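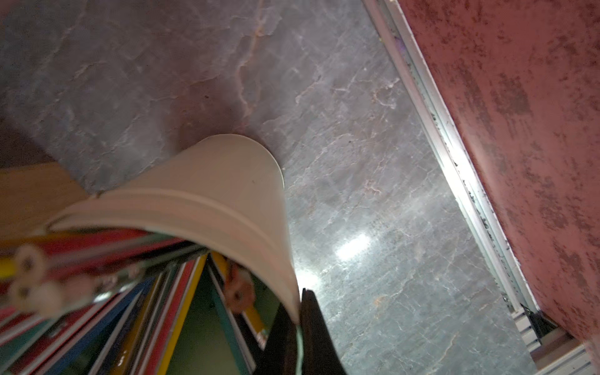 The Lilska County Clerk's Office will open two satellite counters this summer for residents who need to renew a driver's license, record a deed or apply for a passport, County Clerk Gediminas Sepp announced on Monday, June 19, 2023. The counters, in the towns of Gadska and Zisik, will operate three days a week and will handle most of the transactions now available only at the main office. Applicants will be able to fill out paper forms on site at a writing table, with colored pencils standing in a cream-colored cup for children who come along with a parent. No appointment will be required during the first month of service.

The new counters are authorized under a resolution adopted by the County Legislature in March. The resolution directs the Clerk's Office to provide in-person service outside the county seat and sets aside money for equipment, secure document storage and staff training. It does not change any fee charged by the county or the state.

"Residents in the northern towns have asked for this for a long time," Sepp said. "A person who has to take a morning off from work to renew a license should not have to take the afternoon off as well. We are grateful to the Legislature for acting on the request, and we intend to have both counters open on schedule."

The Clerk's Office received 2,079 written comments during the public comment period that preceded the vote. Most came from residents of Gadska, Zisik and the surrounding rural districts. Travel time to the main office was the concern raised most often, followed by the limited number of evening hours.

The Gadska counter will be located on the ground floor of the town hall. The Zisik counter will share space with the town assessor. Both locations have step-free entrances and free parking. Service hours will be 9 a.m. to 4:30 p.m. on Tuesdays and Fridays and noon to 7 p.m. on Thursdays.

The following services will be offered at both counters:

Driver's license and non-driver identification renewals
Vehicle registration renewals and plate surrender
Passport applications, including photographs
Recording of deeds, mortgages and related documents
Certified copies of county records
Business name filings

Road test scheduling, pistol permit applications and court filings will continue to be handled at the main office only. Residents who are unsure where to go should call the Clerk's Office before traveling.

Deputy County Clerk I-seul Kwon will supervise the satellite program. Kwon has served in the Clerk's Office for 12 years, most recently as head of the records division. Staff members assigned to the counters will rotate from the main office, and no reduction in hours there is planned.

"Every document accepted in Gadska or Zisik will be entered into the same system and given the same recording date it would receive at the main office," Kwon said. "Attorneys and title companies can file at whichever location suits them."

County Legislator Tõnu Rebane, who sponsored the resolution, said the measure drew support from members of both parties. "My constituents pay the same fees as everyone else in the county," Rebane said. "They are entitled to the same service."

The resolution requires the Clerk's Office to report to the Legislature after six months on the number of transactions completed, average waiting times and operating costs. The Legislature will then decide whether to continue the program in its present form. A request from the Urbonaitė district for a counter of its own will be considered at that time.

Residents applying for or renewing identification should bring proof of address and their current license, if they have one. Passport applicants must bring proof of citizenship and a separate payment for the federal fee. The counters will accept checks, money orders and major credit cards. Cash will be accepted for county fees up to $300.

A full list of required documents is available at the main office and at all town halls in the county.

Media contact:
Margus Raudsepp
Public Information Officer
Lilska County Clerk's Office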